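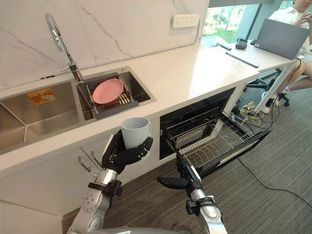
Plastic mugs in the dishwasher: top rack, bottom rack, or just wash them in the sink?

Posted 2 Jun 2020 in Kitchen & Laundry

Okay, this is a small thing but it's driving me up the wall. We moved in February and for the first time in my life I have a dishwasher (built in, right next to the sink, I'm still thrilled about it). I also have a whole stack of light gray plastic mugs that we used for years and love because they bounce. The trouble is they come out of the machine with a puddle sitting on the bottom, that little rim on the underside, and when I go to put them away it runs down my sleeve. Every time! A couple of them have also gone kind of cloudy.

I've been putting them on the bottom rack because it's easier to load. You pull it out over the door and there it is. The top rack is tighter and our bowls mostly live up there. My sister-in-law says plastic should never go on the bottom and that I'm going to melt one onto the heater. Is that a real thing or one of those things people say? There's no marking on the mugs that I can read anymore.

Other question while I'm here: I keep a wire dish rack in the smaller side of my double sink for stuff I wash by hand, mostly plates. Should the mugs just go there and be done with it? I kind of hate giving up the small basin for good, but I've got a marble-look counter and I don't like leaving water standing on it.

cullinane_kitchen

Your sister-in-law is right, at least for a lot of machines. If yours has a heating element at the bottom (look for a metal loop down there when it's cool), light plastic can flip over, fall through the tines and land on it. I did this with a Stustelia lunchbox lid and the smell stayed in the kitchen for days. Some machines don't have an exposed element, and then it's less of a worry, but the bottom rack still gets the strongest spray and light mugs get thrown around. Mine used to end up right side up and full of gray water.

So, top rack. Put the bowls on the bottom, they're heavier and they'll stay put between the tines. Mugs go upside down up top, and lean them a little so that rim you're talking about isn't level. Most top racks have a sloped row along the side that's made for this. When the cycle's done, empty the bottom rack first, then the top. If you do the top first, all the puddles drip on your clean plates (ask me how I know). Before I pull the mugs out I give the rack one good jiggle, and then I wipe the bottoms with a dish towel as I go. Takes maybe 30 seconds for the lot.

The cloudiness could be two things. Wipe one with white vinegar on a cloth. If it clears up, it was minerals from your water, and rinse aid should help. If it stays cloudy, the plastic itself is scuffed and that's not coming back. Still fine for coffee in my book unless it's cracked or flaking.

trateo77

just get new mugs, they're cheap. mine are from Clilov and say dishwasher safe right on the bottom

porchlight_138

I'm going to stick up for the sink here. With no marking left on them I'd hand wash. It's a mug! Hot soapy water, a sponge, twice around the inside, once around the lip, done before the faucet's really even warmed up the way mine runs. Then upside down in your wire rack. I have the same kind of setup, rack in the small basin, and I gave up feeling bad about it once I noticed how little I used that side for anything else. The drips go straight down the drain and the counter stays dry.

Two things I'd add. Stand plates at an angle at one end and leave the other end open for mugs, or you'll be balancing them on top of each other by dinner. And lift the rack out once a week to scrub under it, it gets slimy down there faster than you'd think. If you need the basin for draining pasta or whatever, the rack can sit on a folded towel on the counter for ten minutes and your counter will survive.

Oh, and don't leave a sponge lying flat in the bottom of the big sink. Mine got so funky doing that. Stand it up on its edge somewhere it can dry.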